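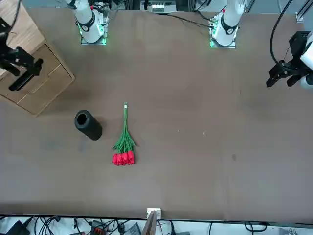

Lonport Sound Archive: second progress report to the Zoëga Fund

Reporting period: summer and fall
Submitted 2019-11-12

In short: 292 reels are transferred, checked and on the server, which puts us a little ahead of the schedule we agreed with you. The Dinness recordings are far better than we dared hope. Labeling is slower than planned, and we would like your approval for one small change to the budget (see the end).
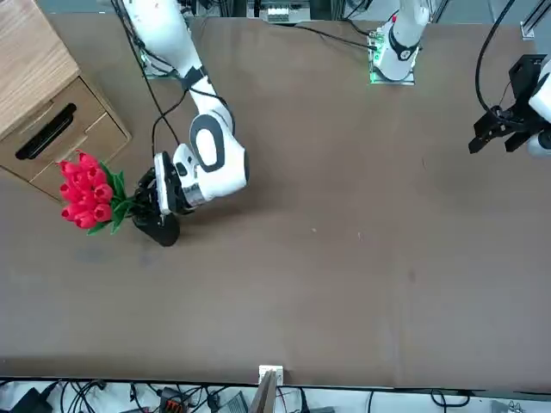 Tamsin Orrell
Project Coordinator, Lonport Sound Archive

Where we are with the transfers

When the old radio station closed, it left 637 reels of quarter-inch tape in a storeroom over the bus garage. Our first report to you was mostly about shelving and mold, so it's a real pleasure to send one that's about sound! The second tape deck came back from repair early in the period, and with two decks going side by side the pace has nearly doubled. A good day now is a stack of finished boxes by four o'clock, with the logs filled in and a backup already running.

We said we would reach 400 reels by the end of January. I'm confident we will. The remaining tapes in that batch are mostly talk programs, recorded at the slower speed, so each one takes longer to play through, but they are in sound condition and the splices are holding. The reels we set aside as sticky have been kept apart and will go through the low-heat treatment as one group next spring. We had meant to do a few of them now. After two test reels we decided the oven needed a better thermometer first, and I would much prefer to wait than to lose a tape we can never get again.

The Dinness recordings

I have to tell you about these. The station sent a recorder out to the Dinness fish market every few weeks for years, apparently to fill a gap before the shipping forecast, and whoever held the microphone just let it run. You get the auction, the gulls, the carts on the cobbles, an argument over a missing crate that goes on for most of a side and is never settled. The price calling alone is worth the whole project. It's half sung, very fast, and each caller had a tune. The market moved indoors and went over to screens long ago, and as far as we know there's no other recording of it.

We played a short piece at the October listening evening and people in the back row started calling along with it. Two of them have since come in to help us work out what is being said (there are words for sizes of haddock that aren't in any dictionary we own).

Listening evenings

We have now held eight, most of them in the library at Lonport and the last two at the Ollham chapel hall. Ollham was new for us and the turnout surprised me. The hall has a lovely warm sound, and tea was going before we had the speakers plugged in. What works best is one long piece with the lights down a bit, then a break, then several short clips where we ask the room for help with names and places. Our early evenings had far too many clips and people got tired.

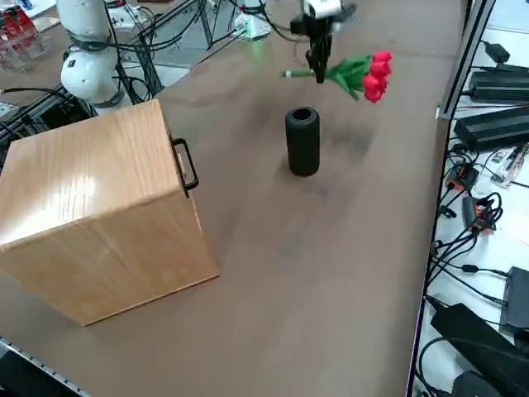
A black vase standing next to a light wooden box.

What has been harder

Labeling. Our plan allowed the same time for describing a reel as for playing it, and that was too hopeful. The music programs are easy, with a running order usually tucked in the box. The phone-in shows are another matter. Topics change every couple of minutes, callers drop out, and half of the value is in some passing remark on a flood or a closed school. If we log only the title, no one will ever find those remarks.

We've tried two ways of doing it. Logging live, during transfer, gave thin notes and a few missed faults on the tape. Logging afterward from the digital copy, at a slightly faster playback speed, gives much better notes and can be done at home. We are switching to the second method for all of the talk material, 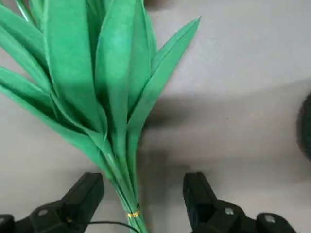 and it means the catalog will trail the transfers by a month or two for the rest of the grant. The sound itself will be safe either way. I've asked our loggers to start with the Ollham phone-ins, partly because people there have been asking when they can hear them.

Permissions have gone smoothly on the whole. Families have been generous, and we've had only one request to keep a recording closed, which we've done. The music rights are slower and I don't expect anything from the two outstanding publishers before the new year.

Spending

We are within budget on equipment and rent. Travel is under, as the Ollham hall came to us free. Headphones are over by a small amount: the first pairs pinched and no one could wear them through a full shift.

Our request is to move the unspent travel money to logging hours. It would pay for one extra paid session a week through the spring and should bring the catalog back level with the tapes by early summer. A revised budget sheet is attached.

Next period

Finish the January batch. Begin heat treatment of the sticky reels. Hold a listening evening in Dinness itself, in the old market building if the owners agree, with the auction tapes played in the place they were made. You'd be very welcome to join us, and I'll send the date as soon as the building is confirmed.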